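The Rarneck Road

The bus to Rarneck stopped running in December, so Janaka Sarkar walked the last part with his mother's suitcase in one hand and a bag of groceries in the other.

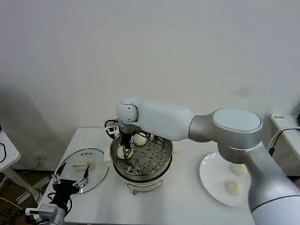 He had told his aunt he would be there by four. It was past five when he came over the hill, and the streetlight by the feed store was already on. The store had been closed for years. Somebody still paid for the light.

His aunt met him on the porch in a man's coat.

"You walked from Kobzar?" she said.

"From the turnoff. A truck took me that far."

"Whose truck?"

"I didn't ask."

She took the groceries and left him the suitcase. Inside, the kitchen was hot and the rest of the house was cold. She had shut the doors to the other rooms and hung a blanket over the hall. There was a cot by the stove with two pillows on it.

"You're sleeping there," she said. "I sleep in the chair."

"I can take the chair."

"I like the chair."

They ate eggs and potatoes. She asked about the apartment and he told her it was empty now. The landlord had wanted the keys by Saturday and had kept part of the deposit over a mark on the bedroom wall. His aunt wanted to know what kind of mark. He said it was where the bed had been pushed against the paint, for 16 years.

"That's a bed mark," she said. "He can't charge for that."

"He did, though."

She washed the plates and he dried them. Then she sat down and looked at the suitcase, which he had put next to the door. It was a brown one with a strap around it. The lock had been broken since before he was born.

"Is that all of it?"

"All that was worth carrying. Clothes went to the church. I sold the table."

"She loved that table."

"I know she did."

He lifted the suitcase onto the cot and undid the strap. There were papers, a tin of buttons, a sweater, and five school notebooks held together with a rubber band. The rubber band snapped when he touched it. His aunt picked up the top notebook and held it a long way from her face.

"These are from the store," she said. "These are her books from Flerkis."

He had not known his mother ever worked in Flerkis. His aunt said she had run the counter there for two winters, before she met his father, and had written down everyone who bought on credit. Flour, lamp oil, boots. There was a name on each line and an amount after it. Most of the lines had been crossed out in pencil.

"And these?" He pointed at the ones that weren't.

"They never paid."

She turned to the back page. His mother had added it all up and drawn a box around the total, 1,582, and under the box she had written a single name. Trallo.

"Who is Trallo?"

"He owned the store." His aunt closed the notebook. "He said she should have collected it. He said it was her job. So she paid him herself. It took her till after you were born."

"All of it?"

"She sent it in the mail. I used to buy the stamps."

Janaka sat down on the edge of the cot. He tried to remember an envelope, or a trip to the post office, and could only remember his mother counting bills at the table – the one he had sold – and telling him to go outside and play.

"Are any of these people still here?" he asked.

"Some. The Rarneck ones." She put more wood in the stove and shut the door with her foot. "You leave that alone."

"I only asked."

"I know what you asked."

She turned off the lamp. He heard her settle in the chair and pull the coat up. After a while he reached down and felt for the notebooks, and moved them under the second pillow.

In the morning she was up before him. His boots had been set by the stove to warm, and the top notebook was on the table, open to the first page, with a pencil next to it.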